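Porkberg Open Walls: is the $8 hanging fee worth it?

Posted 13th December by gessoface
2 min read

We use cookies to remember your login and your board theme. Accept / Manage

gessoface wrote:
The call for the winter group show at Porkberg went up last night and there's a hanging fee now. Eight dollars a piece, two pieces max, and they keep their usual cut on top of that. I've shown there twice and sold one small painting, to my dentist. Is anybody else paying this, or are we all suddenly too busy?

turps_and_toast wrote:
Paying it. Eight bucks is less than I spend on the wire and the little felt dots. Virkis charges more than that to look at your jpegs, and then you get the email with "an unusually strong field" in it.

mudlark256 wrote:
It isn't the eight bucks for me, it's where they put you. In June my big charcoal went in the hallway by the restroom. Everyone at the opening saw it, I'll give them that. Some of them saw it two or three times.

gessoface wrote:
The hallway has better light than the main room.

mudlark256 wrote:
The hallway has a hand dryer.

oldframer wrote:
I'll be the grump. A gallery that takes a cut of sales AND a fee up front has no reason to sell anything. Gasser never charged to hang and they moved work off the walls every month. Yes, they closed. I don't think that was why.

turps_and_toast wrote:
They closed owing me for a linocut, so forgive me if I don't light a candle.

oldframer wrote:
Fair. They owed me for a frame.

pencilcase_931 wrote:
Drawing people, has anyone read the size rules? Works on paper have to be framed under plexi, no clips, no bare edges. Last year they let me pin things straight to the wall and it looked great. Framing will cost me more than I've ever charged for a drawing.
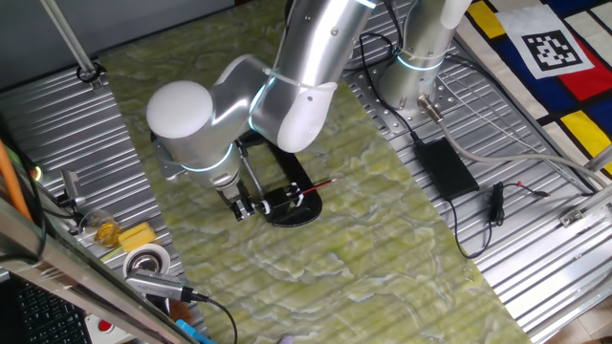 Red pencil in its holder, on the green marbled panel.

gessoface wrote:
Try the thrift store on Patolholm Road. Buy the ugliest framed sailboat you can find and throw out the sailboat.

mudlark256 wrote:
Please do not throw out the sailboats. Some of us submit those.

oldframer wrote:
Thrift frames are fine if you replace the mat. The old ones go brown and take your paper with them. Also check the corners before you pay. I have glued more sailboat corners than I care to discuss.

pencilcase_931 wrote:
OK, sailboat it is. Does plexi scratch if I clean it with a paper towel?

oldframer wrote:
Yes. Soft cloth, and no window cleaner.

turps_and_toast wrote:
So who's in? I'm sending two, the orange one and the other orange one.

mudlark256 wrote:
One. Small. Waterproof.

gessoface wrote:
Fine, I'm in for one. If it goes in the hallway I'm telling everybody I asked for it.

oldframer wrote:
Still not paying. I'll come for the cheese, and I'll bring a level, because last time that whole left wall was headed downhill.

Get new threads in your inbox. Enter your email to join the weekly digest.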